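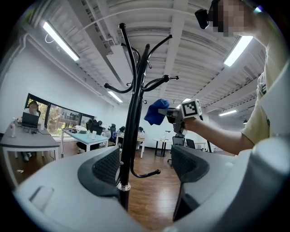 Pitley Coat Share: where we are with your grant

Hello again from Pitley! You asked for a short update before the second payment goes out, so this is me sitting down with a cold coffee and the ledger.

The big number first. We lent out 365 coats between November and the end of the season, and most of them came back (the kids' sizes less so, and we're fine with that – they get passed to a cousin and stay in use). The lending cards you paid for have held up well. I'd like to go to a thicker card next time, though, as the corners go soft in people's pockets.

Money. Of the $900 set aside for cleaning, we've spent all but $20. Olard Cleaners gave us a better rate once we started sending everything in one weekly batch, and I wish I'd asked them sooner. Zippers are the thing eating my time. We replaced so many that I've moved a little from the printing line to cover parts, and I'll put that in the proper form with the receipts. 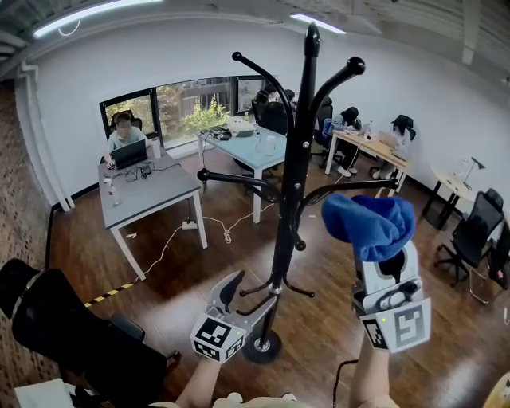

Posted by the Coat Share coordinator, 7/21/21

Now the less rosy bit. The second pickup point, over in Daza, still isn't open. We had a room lined up and the lease fell through in spring, then the next one wanted a full year's rent up front. I've looked at four places now and the one I like best is on Sternier Street, right by the bus stop, with a ramp and a decent lock. They've offered us two afternoons a week. If you're happy for the Daza money to roll over, I can sign this month and have it running before the cold weather!

I also need to know if rain jackets count under the grant. People keep asking for them, and the wording only says "winter outerwear." A quick yes or no by email is plenty.

Receipts and the full loan sheet will follow in the mail on Friday.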